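Mernberg Opens Manager Program to People Who Never Asked to Be Managers

MERNBERG, 17 March 2020 – Tranosden, the leadership training firm, is opening enrollment for First Chair, a course for new managers who were promoted for being good at something else.

The course runs 30 weeks and admits 48 people. The firm received 2,666 applications, many of them, according to program director Leonie Engelhardt, submitted by the applicant's own staff. 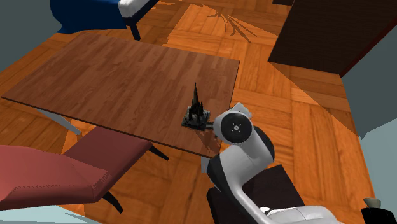 First Chair teaches the dull parts of leadership: running a meeting, giving bad news, and leaving other people's work alone. Participants spend the first month learning to listen, and several have asked to be excused from it. Large vision statements come much later. "Everyone arrives wanting to build the cathedral," said Engelhardt. "A small dark model at one end of a wooden table is a fine place to start, and you can still hold a staff meeting at the other end."

Graduate Nicanor Riquelme, now a regional manager at Britano, credits the course with cutting his weekly update from an hour to a paragraph. "My team sent flowers," he said.

Applications for the October group are open now. Inquiries go to Youssra Tawfik at the Tranosden office, who prefers short emails.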